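Zwei Arme auf einer Schiene, Kabel scheuern: wie verlegt ihr das?

Kabelfuchs_Nord

Hallo zusammen, ich baue seit Juni in unserer Gemeinschaftswerkstatt (Stovside, falls die jemand kennt) an einer Zelle mit zwei Armen auf einer gemeinsamen Aluschiene. Das Projekt heißt Gelora und soll mal Kleinkram zwischen Schalen umsortieren. Die Arme selbst laufen echt schön! Nur das Kabel am linken Handgelenk macht mich wahnsinnig, das habe ich jetzt schon 3-mal getauscht, immer an derselben Stelle durchgescheuert. Dazu bricht mir das Kamerabild weg, sobald ich den Greifer weit drehe. So ist es gerade aufgebaut:
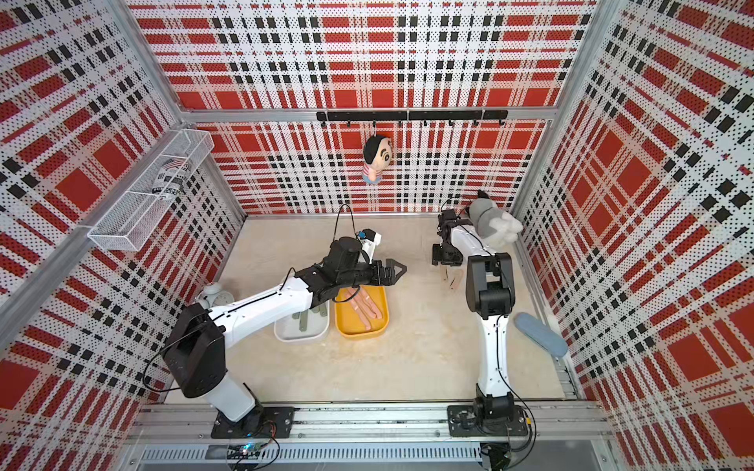 Beide Arme mit Greifer, der linke über den Schalen

Meine Fragen: Schlaufe am Handgelenk größer machen oder lieber ganz eng am Arm führen? Und kann die kleine Platine vorne an der Schiene bleiben oder fange ich mir da Störungen ein?

Folasade Yusuf

Schlaufe größer, ganz klar. Ich hatte bei meinem Goretari-Umbau genau das gleiche Theater (und auch erst die Kamera verdächtigt). Fahr das Gelenk einmal langsam an beide Anschläge, miss die Länge an der ungünstigsten Stelle und gib dann 40 mm dazu. Festmachen nur auf dem Unterarm, am Gelenk selbst nie, und die Kabelbinder bitte nicht so knallen! Die Platine würde ich auf Abstandshalter setzen und ein Stück von den Motorleitungen wegrücken, dann bleibt sie von mir aus vorne.

schraubenzwerg132

kauf halt ne schleppkette von bosman

Kabelfuchs_Nord

Schleppkette am Handgelenk ist mir zu klobig, aber danke. @Folasade: probiere ich, klingt machbar. Rechts gibt es statt des Greifers auch eine Hand mit fünf Fingern, da läuft ein weißes Kabel außen am Unterarm entlang bis in die Hand. Links sieht man den Bogen, um den es mir geht:
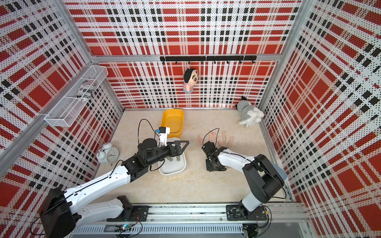
Nachtrag von Folasade Yusuf

Mit der Hand sieht die Sache rechts anders aus, da würde ich das weiße Kabel außen lassen und bloß am Ellbogen etwas Luft geben. Links bleibe ich bei den 40 mm. Und mach die Drehung in der Software erst mal kleiner, bis das neue Kabel drin ist, sonst tauschst du gleich noch eins.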